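Revised 6th September (B. Erdem). Replaces the old section 4 in full. Section numbers in the wiki have not been updated.

# 4 Running the contact-onset evaluation

Section 4 covers the simulated half of the contact-onset study. It assumes Jadance is installed (section 2) and that the policy checkpoints have been converted with Numport (section 3). For runs on the real arms at Drellholm, see section 6.

The quantity of interest is the delay between the first finger touching an object and the policy changing its commanded motion. The method, called Çınar in the code and the config files, compares two versions of the same policy: one trained with the contact channel, one with the channel zeroed. Both are run from the same stored starting states, so every result is a pair.

## 4.1 Before you start

You need:

- a Jadance build with the contact logger compiled in (`jadance --features` lists `contact_log`)
- both checkpoints of a pair, converted in the same Numport session
- the starting-state file `starts_717.bin`
- write access to the results directory

The starting-state file holds 717 states across all scenes. Do not regenerate it. Results from a regenerated file can't be compared with anything in the December report, even when the seed matches, as the object placement code has changed.

> **Caution:** Numport overwrites an existing converted checkpoint of the same name and does not ask. Put the training run number in the name.

## 4.2 Scene set-up: two-arm block

The block scene is used first. It is slow to drift and mistakes in it are easy to spot.

1. Start the viewer with the block scene:

 `jadance view --scene block_long --cam front`

2. Load a starting state with `L` and type its index. Use any index in the block range, which is printed in the terminal when the scene loads.
3. Confirm that the long axis of the block runs away from the front camera. If it lies across the table, the scene was loaded with the old axis convention. Set `axis_convention: 2` in the scene file and reload.
4. Turn on the contact overlay (`C`) and step the simulation forward with the full stop key until a contact is listed. Turn the overlay off before saving any stills.
5. Write down which arm is listed first. Either arm may be first. In a one-sided contact the other gripper should still be clear of the block, with its entry in the contact table blank. 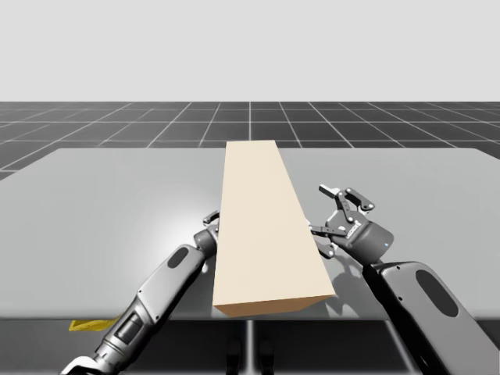

A one-sided contact is the case that matters for the measurement. The policy has touch on one side only and must either hold that arm and wait for the other, or push on. The version without the contact channel tends to push on, and the block yaws before the second gripper closes the gap. The version with the channel usually holds, though not always for long enough - see 4.5.

6. Continue stepping until both arms are listed, or until the block has turned through the yaw limit in the scene file. Either ends the episode.
7. Repeat steps 2 to 6 for three or four starting states. You're checking that the logger and the overlay agree. If the overlay shows a contact and the log has no matching row, stop and go to 4.6.

**Note:** The block is allowed to overhang the near edge of the table. Do not "correct" this in the scene file. Several starting states depend on it.

## 4.3 Scene set-up: can, wrist view

The can scene is single-arm and uses the wrist camera as the only image input. It tests onset delay for a grasp from above, where the fingers approach from two sides of an upright can.

1. Start the viewer:

 `jadance view --scene can_short --cam wrist`

2. Load a starting state and press `G` to open the gripper fully.
3. Check the following in the wrist view:
 1. The can stands upright, lid up.
 2. Both finger pads are visible, one on each side of the can.
 3. The palm housing is at the bottom of the view. If it's at the top, the camera mount is flipped. Set `wrist_roll: 180`.
4. Check that shadows are on. The policy was trained with them, and turning them off changes the onset delay by more than the effect being measured.
5. Close the gripper at the test speed with `Shift+G`. The log should show two contact rows, one per pad. A small offset between the rows is normal when the can isn't centred.
6. Open the gripper and reload the same state. Close again. The two logs should be identical to the last digit. If they aren't, deterministic stepping is off.

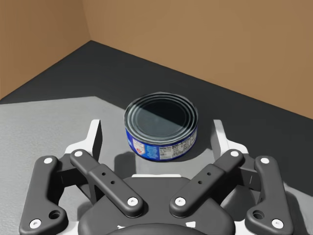 *Figure 4-2. Can scene, wrist view. Gripper open, can between the finger pads.*

The can textures are loaded from the shared asset folder. If the label comes up plain white, the path is wrong. The simulator gives no error for a missing texture, and a run with a blank label will finish and produce plausible numbers. Alper lost most of a week of results that way, so look at the view before each batch, including repeat batches.

## 4.4 Running a batch

1. Copy `batch_template.yaml` to a new file in your own folder.
2. Fill in `ckpt_a` (with contact channel) and `ckpt_b` (channel zeroed). The order matters to the analysis script, which subtracts A from B.
3. Set `max_steps: 400`. Episodes that reach the limit are written as censored. They are kept in the results.
4. Set `render: every`. Skipping rendered steps saves time but feeds the policy stale images.
5. Start the run:

 `jadance batch my_batch.yaml --paired`

6. Wait for the line `pairs complete`. If the run stops earlier, restart with `--resume`. Finished pairs are not repeated.
7. Run the analysis:

 `python onset.py my_batch.results`

A complete batch takes some 19 hours on the lab workstation. It can be split by scene, but keep both halves of a pair on the same machine. Differences between graphics drivers are small in the image and large enough in the policy output to spoil the comparison.

> **Caution:** Do not open the viewer on the same machine while a batch is running. Both processes write to the contact log and the rows will be interleaved.

## 4.5 Reading the output

`onset.py` writes one row per pair. The columns that get used:

| Column | Meaning |
|---|---|
| `t_touch` | step of first contact, each version |
| `t_react` | step at which commanded velocity leaves the pre-contact band |
| `delay` | `t_react` minus `t_touch` |
| `diff` | delay B minus delay A |
| `cens` | 1 if either version hit the step limit |

A positive `diff` means the contact channel shortened the delay.

Look at the distribution before the mean. In the block scene `diff` has two humps. The lower one, close to zero, comes from episodes where both grippers arrive within a few steps of each other and there's little for the channel to do. Reporting a single mean over both humps understates the effect in one-sided contacts and overstates it everywhere else. Use `--split onesided` to separate them.

In the can scene the effect is weaker and we do not have a good explanation. Beril's view is that the wrist image already carries most of the information by the time the pads are near the can. Alper thinks the pre-contact band is too wide for a slow close and hides early reactions. The band is set in `onset.yaml` and should be left at the default for any run that will be reported, until the comparison is finished.

There's a failure mode where version A reacts, holds, then releases the hold before the second arm has made contact. The script counts this as a short delay. It is correct by the definition above but it isn't a success in any useful sense. Check `hold_len` for these and report them separately.

For confidence intervals, use the paired bootstrap with 3000 resamples (`--boot 3000`). Resample pairs, not episodes. The option `--boot-by episode` is left over from an earlier draft of the method and will be removed.

## 4.6 Faults

**Contact in overlay, no row in log.** The logger filters contacts below a force threshold. Check `log_min_force` in the scene file. If it is zero and rows are still missing, rebuild with `contact_log` on.

**Rows in log, nothing in overlay.** The overlay draws contacts between named bodies only. The finger pads lose their names if the robot file was exported without `--keep-names`.

**Contact listed at step 0.** The starting state has the gripper intersecting the object. Note the index and skip it with `--exclude`. Exclude it for both versions.

**Block slides with no contact.** Table friction was not loaded. Check that the table material is set in the scene file and not inherited from the floor.

**Repeat runs differ.** Turn on `deterministic: true` and set the solver to a single thread. If they still differ, the checkpoints were probably converted in separate Numport sessions. Convert both again.

**Every `diff` is exactly zero.** `ckpt_a` and `ckpt_b` point to the same file.

## 4.7 Storing results

Keep the batch file, the raw contact log and the analysis output together in one folder, named by training run number. Rendered images can be deleted once the analysis has been checked, apart from censored episodes - keep those until section 5 has been run.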